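Forkell
1/11/18

A thread about "refurbished", because I've now read 15 listings for second-hand office desktops and I don't think any two sellers mean the same thing by it.

It started when my sister asked me to find her kid a cheap computer for school. Easy, I said. Give me an evening. That was in January.

I'm not a technician. I can swap parts in a tower if it's an older office one and I'm not rushed. So take all of this as one grumpy buyer's notes.

Old Dell tower, side off, no processor or memory in it: 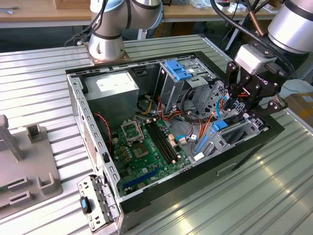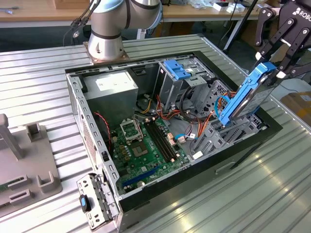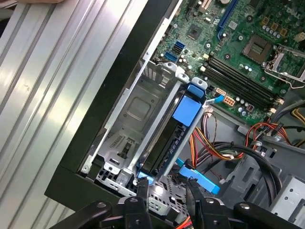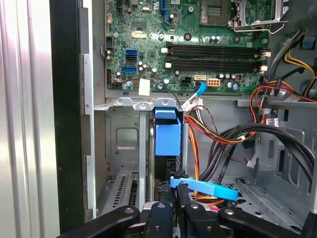 So, the word. One seller uses "refurbished" for "we wiped the drive and it turns on". Another uses it for "we replaced the fan and the power supply". The price is the same either way, and the listing won't tell you which you're getting unless you write and ask.

I did write and ask. Six sellers. The question was: what did you replace? Two answered. One of the two answers was "fully tested to a high standard".

What standard? Whose? I asked that as well and the conversation went very quiet.

Then there's grading. Grade A, Grade B, Grade A minus, "Grade A/B". I always assumed there was some sort of shared scale behind the letters. Read the small print on Flistier and each shop writes its own. One of them defines Grade A as "better than Grade B". Thanks.

And the grade is nearly always about scratches. I do not care about scratches. The thing is going under a desk with a schoolbag leaning on it. Tell me how old the hard drive is.

Hours on the drive is a number the drive keeps itself. It takes a minute to look up. If a shop has "tested" a machine and can't tell me the hours, I start to wonder what the testing was.

Flistier puts a "trust score" beside each seller, out of 500. I have no idea why it's out of 500. The shop that told me "high standard" has a near perfect score, and most of its reviews are people saying the parcel arrived quickly.

Arriving quickly is nice! It says nothing about whether the computer still works at Easter.

Reviews generally: look at when they were written. Nearly all of them go up in the first week. I'd pay good money for a site that only let you review a used computer after a year.

Next complaint. "Green". Nazari has a banner saying it has kept 3,745 computers out of landfill. Good, if so. I'd like it to be so. But does that count the ones it sold, the ones it stripped for parts, or the ones it put in a container and sent to someone else?

I'm all for keeping old machines going, which is why the vagueness gets up my nose. If your figure is solid you can say what's in it. One sentence would do.

Warranty. Read it before anything else, before the photos even. The one I nearly bought from had a 12 month warranty in big letters, and further down it was "return to base, buyer pays freight both ways". Have you priced sending a desktop tower across the country? It was more than half of what the computer cost.

It also left out "wear items", and the list of wear items had the hard drive, the fans, the power supply, the keyboard and the mouse. I'm struggling to think what else goes wrong in a desktop.

A few people have asked about Skillero, the one that says it matches you with a local repairer who'll build you something out of used parts. I tried it. It matched me with a phone screen kiosk in another city. Maybe it's better where you live. Let me know, and I mean that.

To be fair to the trade, I rang one little shop (not on any of these sites) and the woman on the phone just told me. New drive, new power supply, old everything else, six months, bring it back if it plays up. The whole call was shorter than this thread.

She was dearer than the online ones. Not by a lot. I did the sums with the freight clause in mind and she stopped being dearer.

Do I know that machine will last? No. I've got her word and a receipt. But she named the parts, so if it does die I've got something to argue with.

What I'd ask now, if you're shopping: what was replaced, how many hours on the drive, who pays freight, and what the warranty leaves out. If the reply has the word "premium" in it, keep walking.

Somebody has just replied that I should have bought new. The cheapest new one I looked at had the memory soldered in and half the storage, so no, I don't think I should have.

Muting replies for the night. If you work for one of these places and want to tell me what Grade A/B means, my messages are open.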